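Household Tips: Setting Up Software for Tidying Tasks
Issued by the Wovuvier Home Methods Service
Prepared by Bouchra Lamrani

The following tips are intended for households and small workshops that use the Fillov planner to run tidying and sorting tasks. They concern settings only. For the care of moving parts, please consult the separate sheet.

Name the container before the contents
Enter the basket, tray or drawer as a fixed item first, and add the goods afterwards. The planner searches for goods only inside a container it already knows. A basket saved as "basket" will be confused with the next one, so a room and a shelf should be included in the name.

Teach wrappers from both sides
Crisp packets, bars and biscuits look quite different when turned over. Save at least 20 views of each wrapper, with the front, the back and the crimped ends all represented. Shiny film should be recorded under the lamp that will be in use in the evening as well as by daylight. Clear bags are best saved under the name of the food inside them.

Set the approach before the grip
The open position should be wider than the item and should be reached before the fingers are lowered. For mixed snacks we advise an approach height of 100 mm above the rim and a speed limit of 30 per cent. The limit may be raised once a full basket has been cleared without a stop.

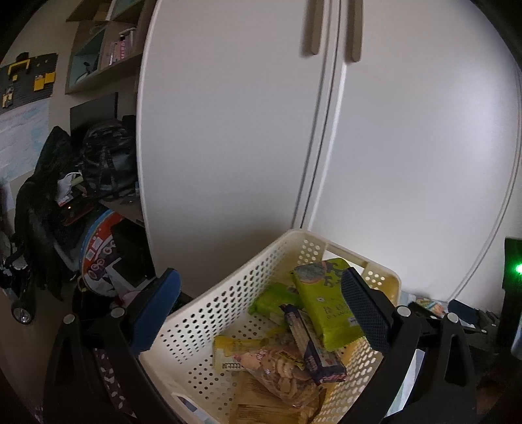

Fingers open on either side of a perforated basket of mixed snack packets.

Deal with overlapping packets from the top
Where one packet lies across another, the order of picking should be left to the planner, with the "uppermost first" rule switched on. Do not fix the order by name. A narrow bar resting on a large packet will otherwise be dragged along with it. If two wrappers of the same colour are touching, lower the merge setting by one step and run the camera check again.

Mask the background
Wardrobe doors, desks and shelves need not be searched. Draw the working area close to the rim of the basket and save it with the task. Plain white doors may carry a sheen in the afternoon, and users of the Banomell viewer should lock the exposure before drawing the area. Holes in the sides of a basket are sometimes read as small objects; the "ignore under 20 mm" box removes most of these.

Keep the logs tidy
The planner holds 188 runs and then writes over the oldest. Export any run that ended in a fault on the same day, and add one line on what was in the basket. Ó Ceallaigh pattern files may be imported from the Tools menu, but the grip widths in them must be entered again by hand.

Queries on these settings should be sent in writing to the Methods Service, quoting the planner version and the name of the task.

Last reviewed: November 5, 2020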